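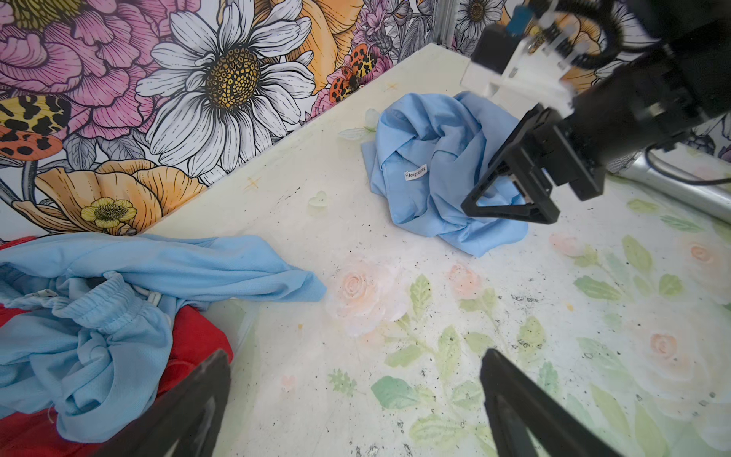 Curusis Folding Movie Screen

Home | Screens | Projectors | Sound | Hire | Contact

Print this page | E-mail to a friend

If you've ever tried to watch a film on a bedsheet pegged to the clothesline, you'll know how it goes – the first breath of wind comes up just as the detective is gathering everyone in the library, and half the suspects disappear into a fold. The Curusis is the screen we sell to people who have had that evening once and would like not to have it again. It's a proper stretched screen on a folding frame, it lives in a shoulder bag, and it looks as good in the lounge room as it does out on the lawn.

The picture area measures 93 inches corner to corner in widescreen shape, so most new releases will fill it nicely, and older films sit in the middle with a bit of white either side. We've watched a great many black and white pictures on ours at the Brasavley shop and the greys come up beautifully, especially once it's properly dark. The surface is matt, so the people on the end chairs get much the same colour as whoever has grabbed the good spot in the centre.

Putting it up

Unfold the frame on clean ground, lock the corners, then press the fabric on to the studs, starting at the top. Clip on both legs and lift. It's easier with two people and much easier before the sun goes down, although I've done it by myself in the half dark with a torch in my teeth. Guy ropes and four pegs come in the bag. Please do use them outdoors, even on a still night, and take the screen down if the wind gets up. It makes a very good sail.
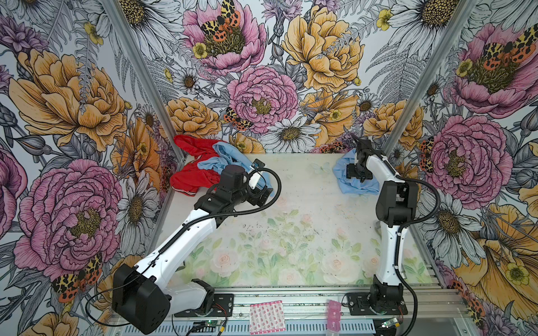 Peonies, daisies and spotted moths on the wallpaper.

What's in the bag

Folding frame with two legs
Front projection surface
Guy ropes and 4 pegs
Carry bag with shoulder strap

A rear projection surface is sold separately and fits the same studs. It's handy if you have small children who like to make rabbit ears in front of the villain, as the projector sits behind the screen and well out of their reach.

Looking after it

Wipe marks off with a soft damp cloth and let the fabric dry right through before it goes back in the bag. Don't iron it (we have been asked!). Fold creases ease out once it's been up under tension for a while, and a mild evening helps them along. Spare studs and pegs are always on the shelf, and the Flustgate ground anchors fit the guy ropes if your soil is sandy.

Hire before you buy

You're welcome to hire one for a birthday or a street party first, and if you decide to keep it we'll take the hire fee off the price. Bookings can be held for up to 31 days. June fills early with school holiday plans, so it's worth ringing ahead. Ask for Iveta Čierny or for Gallagher at the counter, and do tell us what you're showing – we like to know, and one of us will almost certainly have an opinion about the ending.

Last updated 24th May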